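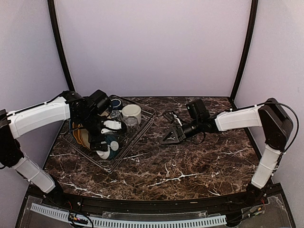

Abtropfgestell aus Metalldraht auf dunkelbraun marmorierter Platte, schräg zur Vorderkante gestellt.

Lob des Drahtgestells

Wer eine Küche plant, bekommt heute in der Regel eine Zeichnung vorgelegt, auf der kein einziges Teil zum Trocknen steht. Die Arbeitsplatte ist durchgehend, das Becken flächenbündig, die Spülmaschine vollintegriert. Das Abtropfgestell kommt im Plan nicht vor. Es wird drei Wochen nach dem Einzug gekauft, meist das billigste, und steht dann auf einer Fläche, die dafür weder Gefälle noch Rand hat. Ich halte das für einen Planungsfehler und plädiere dafür, den Trockenplatz für Handgespültes wieder als festen Bestandteil der Küche zu behandeln.

Zunächst zur Menge. Auch in Haushalten mit Spülmaschine bleibt ein Rest: dünnwandige Gläser, Messer mit genieteten Griffen, beschichtete Pfannen, Holzbretter, alles, was man vor dem Ende des laufenden Programms noch einmal braucht. Dieser Rest fällt täglich an. Er lässt sich mit dem Tuch trocknen, was Zeit kostet und bei Gläsern Fusseln hinterlässt, oder er trocknet an der Luft. Die Lufttrocknung setzt voraus, dass Wasser ablaufen und Luft an die Innenseite gelangen kann. Ein umgestülptes Glas auf einer glatten Steinplatte erfüllt keine der beiden Bedingungen. Der Rand schließt die Luft ein, und das ablaufende Wasser sammelt sich genau dort, wo das Glas aufliegt.

Das Drahtgestell löst beide Aufgaben mit sehr geringem Materialaufwand. Die Auflagefläche besteht aus Linien, der Rest ist offen. Aus diesem Grund ziehe ich es den geschlossenen Kunststoffschalen mit Rippenboden vor, die im Handel inzwischen den größeren Teil der Regalfläche belegen. Eine Rippe von drei Millimetern Höhe hält das Glas zwar vom Schalenboden fern, der Luftspalt ist aber so niedrig, dass sich die Feuchte darin lange hält. Dazu kommt die Reinigung. Zwischen den Rippen setzt sich Kalk ab, und mit dem Kalk alles andere. Draht kann man abwischen, wenn auch mühsam, und man sieht, ob er sauber ist.

Gegen das Gestell werden üblicherweise drei Einwände erhoben. Der erste ist ästhetisch und technisch nicht zu beantworten. Wer den Anblick von Geschirr in einer Küche als Störung empfindet, wird auch mit einem guten Gestell nicht zufrieden sein.

Der zweite Einwand betrifft den Rost und ist berechtigt. Viele Gestelle bestehen aus verchromtem oder kunststoffummanteltem Stahldraht. Die Korrosion beginnt fast immer an den Schweißpunkten und an den Stellen, an denen die Ummantelung endet, also an den Füßen. Mein erstes Gestell, ein Modell von Tollov, hatte vier Gummikappen, unter denen das Wasser stehen blieb. Im zweiten Winter waren die Abdrücke auf der Platte nicht mehr zu entfernen. Seither nehme ich neue Kappen vor dem ersten Gebrauch ab und prüfe die Drahtenden. Sind sie nur abgeschnitten und unbehandelt, geht das Gestell zurück. Der Nachfolger von Cidimeck hat geschlossene Bügel als Füße, ohne freie Enden, und zeigt bisher keine Verfärbung. Durchgehend gebogener Draht ist in der Herstellung aufwendiger, und man sollte bereit sein, das zu bezahlen.

Der dritte Einwand ist der Platzbedarf. Hier wird nach meiner Beobachtung falsch gerechnet. Angegeben wird das Außenmaß des Gestells, entscheidend ist aber die Fläche, die es für andere Arbeiten unbrauchbar macht. Ein Gestell, das parallel zur Rückwand in die Ecke geschoben wird, belegt auf dem Papier am wenigsten. In der Praxis greift man über die vordere Reihe hinweg nach der hinteren, und die Wandseite bleibt schlecht belüftet. Schräg gestellt, mit einer Ecke nach vorn, ist das Gestell von zwei Seiten zugänglich. Gläser kommen auf die Seite der ausräumenden Hand. Dass dahinter ein Dreieck ungenutzter Platte entsteht, nehme ich in Kauf. Dort stünde ohnehin nur die Küchenrolle.

Die andere Hälfte der Platte muss dafür frei bleiben. Diese Regel ist wichtiger als das Modell. Ein Trockenplatz funktioniert nur mit einer Ablage daneben, auf der man beim Ausräumen sortiert. Wird sie mit Toaster und Obstschale zugestellt, räumt man das Gestell seltener aus, stapelt höher und spült schließlich um den Stapel herum.

Zur Platte selbst: Dunkle, stark gezeichnete Oberflächen gelten als unempfindlich. Für Krümel und Kaffee stimmt das, für Wasser nicht. Kalkränder heben sich auf Dunkelbraun deutlich ab und verschwinden allenfalls dort, wo eine weiße Ader verläuft. Ich kenne Haushalte, die deshalb eine Mikrofasermatte unterlegen. Davon rate ich ab. Die Matte nimmt das Wasser auf und gibt es langsam wieder ab, und zwar nach oben, an das Geschirr. Besser ist ein flaches Blech mit Ausguss zum Becken hin. Amrani bietet ein solches Blech in den Tiefen 200 und 300 Millimeter an, bei 15 Millimetern Randhöhe, und die größere Ausführung genügt für jedes Gestell, das ich bisher in der Hand hatte. Wo das Blech nicht passt, hilft ein trockenes Tuch, einmal am Abend unter dem angehobenen Gestell durchgezogen.

Was wäre von der Planung zu verlangen? Nicht viel. Im Küchenstudio Eltbridge habe ich im November eine Ausstellungsküche gesehen, bei der neben dem Becken eine flach gefräste Mulde mit Gefälle vorgesehen war, gerade groß genug für ein Gestell. Die Fräsung stand als Sonderposition im Angebot. Sie gehört in die Grundausstattung, so wie früher die gerillte Abtropffläche an jeder Edelstahlspüle selbstverständlich war. Diese Fläche ist den flächenbündigen Becken zum Opfer gefallen, und der Ersatz dafür wurde den Käufern überlassen.

Bis sich das ändert, bleibt die Auswahl des Gestells. Ich würde auf geschlossene Füße achten, auf einen Drahtabstand, der ein schmales Glas nicht kippen lässt, und auf ein Gewicht, bei dem sich das beladene Gestell mit einer Hand drehen lässt. Besteckkörbe sollten abnehmbar sein - fest verschweißte werden innen nie trocken.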